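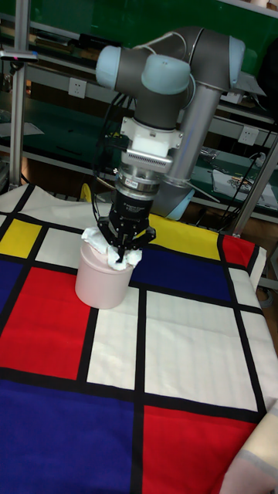

Speed limits near people: what do you all write down?
Posted by helju_u, Sunday, in Good Practice

Our bench rules at Draltolton were written for one arm and have grown into something only I can read, so I'm redoing them before September and would love opinions. My biggest worry is the slow zone. When the fingers are right down at the rim of a small bin, pressed on crumpled tissue like that, I want the arm at its lowest speed, and I'd like the rule to say so in plain words!

mhairi_n wrote:
Oh, I do like this. At Savchuk we say 300 mm from any container is slow, no exceptions, and new folks pick it up in a morning (bless them).
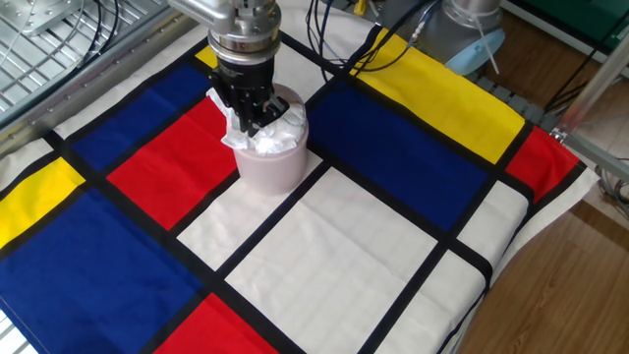
We also ask that the person at the stop button does nothing else, phone included.

laine_p wrote:
I have to disagree a little, Mhairi. A fixed distance feels tidy, but soft stuff like tissue trails, and I'd sooner tie the rule to whether the gripper is holding something.

helju_u wrote:
Could it be both? My draft so far:

1. Slow within 300 mm of a container.
2. Slow whenever anything is in the fingers.

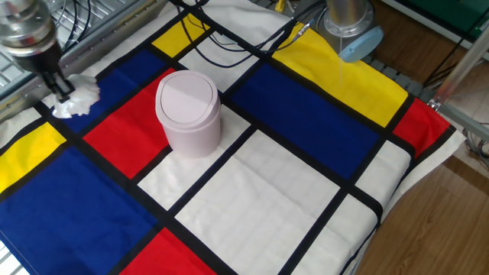

3. Stop before anyone reaches over the cloth.

Comments
jurgita_v: Rule 3 should be rule 1.
tonu: Agreed, and date every revision, please!

Related threads
Militz cell checklist
Who signs off at Urkiria?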